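Posted in: Home, Sorting, Small Stuff
Search this blog Search Go

Dec 16, 2022

I finally got to the bottom of the odds and ends. For anyone who missed the earlier posts, this is the stuff left over after we cleared the back bedroom and the hall closet. Everything with an obvious home went to that home months ago. What remained was the small stuff, and it had been sitting in two Ghumman storage tubs since February.

I had put it off because small things are slow. A chair is one decision. A tub of hair ties, game pieces, marbles and pen caps is a few hundred decisions, and most of them are about objects worth less than a quarter. I kept a tally this time, mostly to see if my guess was any good. My guess was 150. The real number was 312.

My method was simple. I tipped one tub at a time onto an old sheet on the floor and picked out the largest things first. Hairbrushes, a flashlight, a tape measure, the lid to a Zader thermos we no longer own. Big things hide little things, so once those were out I could see what I had. After that I sorted by what an item would go back to, and not by what it was made of or what color it was. I tried color once, years ago, and ended up with a nice-looking pile of red things that belonged in nine different rooms.

The categories I ended up with were bathroom, desk, toys, kitchen, and garage. Anything I couldn't place in a few seconds went in a shoebox. I allowed myself one shoebox.

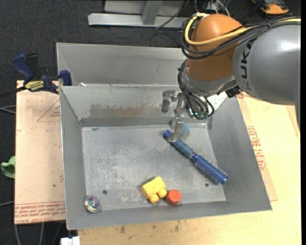 Toys were the biggest group by a long way. Building blocks are easy enough, they all go in the one drawer, and it doesn't matter if they are from different sets. Bouncy balls roll off the sheet and under the radiator, so I started dropping those straight into a coffee can. The pieces I had the most trouble with were the flat plastic ones from board games. We have a game called Clurkel that was missing most of its tokens, and I had assumed they were gone for good. Most of them were in the second tub. I bagged them and taped the bag inside the box lid.

Hairbrushes turned out to be a category of their own. I don't know how a household gets this many. I kept the ones somebody could name an owner for and washed them in the sink with warm water and a little dish soap. Pull the hair out first with a comb, going from the handle end to the tip. Set them bristles down on a towel overnight. If you leave them bristles up, the water sits in the base, and the cushioned kind start to smell.

Of the 312 items, 219 went back to a room and stayed there. The rest were trash, the donation bag, or the shoebox. The shoebox has a strip of tape on it with the date and I'll go through it again in the new year. If I still can't say what a thing is for, it goes.

A few notes on containers, as I got a question about this from Sebastian Ursu in the comments last time. He asked if I use dividers. I do in the desk drawer, the Gitivard ones that slide, and they are fine. I don't use them for toys. Kids don't put things back in sections, they put things back in a bin if you're lucky, and a wide, low bin works better than a deep one. With a deep one everything gets dumped out to reach the bottom.

I also stopped using lids on anything that gets opened more than once a week. The lids end up behind the couch and then the lid is one more thing to sort.

Both tubs are empty and stacked in the garage. The kitchen junk drawer is next, and I already pulled on it this morning and it jammed. I think it's the potato masher.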